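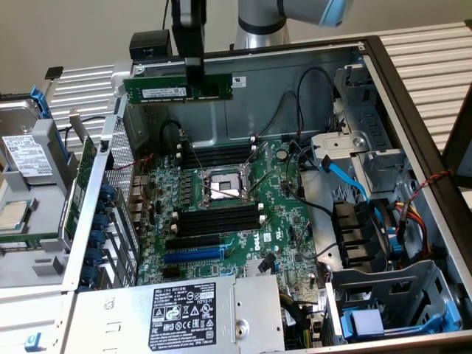 I started Truvar with a screwdriver, a folding table and a van full of office computers somebody wanted gone. I'm Chaminda Begum, and I still run the place, though the table is long gone. What we do is take in old desktops and workstations from companies and school districts, strip them, sort the parts, put the good ones back together and sell them on. For years all of that was done by hand, every last memory stick. Now the arm does a good share of it, and a green memory module held by its top edge over an open Dell tower is about as ordinary a sight at our place as the coffee maker. I like memory for showing people what we're about because it's such a small, fussy job! You have to come at it straight, you have to mind the latches, and after your two hundredth one of the day your thumbs really let you know.

Thumbs are pretty much how this all got going. Masaru Okabe has been on the bench longer than anyone but me, and one January he came in with both hands taped up and told me (politely, he's always polite) that he loved the work and couldn't keep doing it this way. We were getting up to 1,000 machines in a busy month back then. I had been putting off the automation question because I figured it meant letting people go, and I didn't want to be that boss.

So we talked it over, all of us, on a Tuesday with too many donuts. What people wanted was to hand off the pulling and seating and keep the deciding. Is this board worth saving? Does that drive go to wiping or to the shredder? We wrote that down and it's still taped up by the time clock.
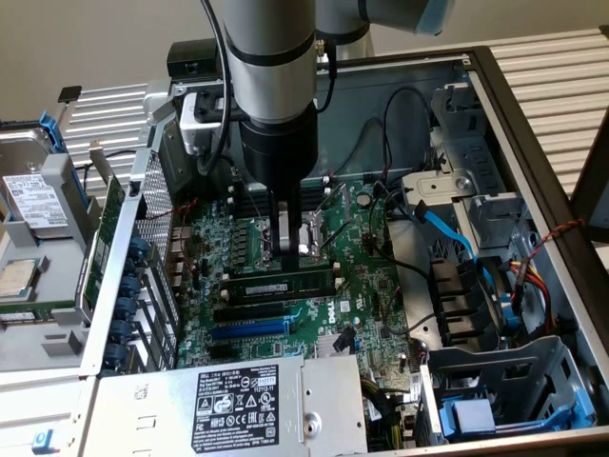 I-hsuan Liao came over from Hosoda to set up the cell and ended up staying, which I'm very glad about. She trained the bench crew to teach the arm new jobs themselves, so when a model comes in that we haven't seen before, it's Masaru or one of the others who works out the moves. He calls it bossing around a very slow apprentice. He's not wrong about the slow part, either. A good tech with fresh hands still beats it on a single machine, and we've stopped pretending otherwise.

Some things got harder, and I'd rather you hear it from me. The room is louder. People miss chatting across the bench, so we moved breaks to the same time for everybody. Two folks tried the new setup and asked to go back to testing and packing full time, and that was fine, we had plenty of both.
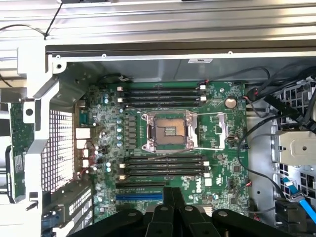

Processors took us the longest. We spent 7 weeks on sockets alone before anyone was happy, and Valdemar Bech, who handles our quality checks, still looks over every socket himself before a board moves on. Pay went up for everyone who learned to run the cell. Nobody lost a job over it, and we've hired since.

These days we refurbish for 358 customers, mostly small offices, plus a few libraries. Our grading software is called Prollow, and it was written in-house by Masanobu Noguchi, so if you get a parts report from us with a funny little owl in the corner, that's his owl.

If you've got a closet full of old towers, give us a call or come by the shop. Ask for me, or ask for Masaru if you want to see the arm run. He gives a much better tour than I do!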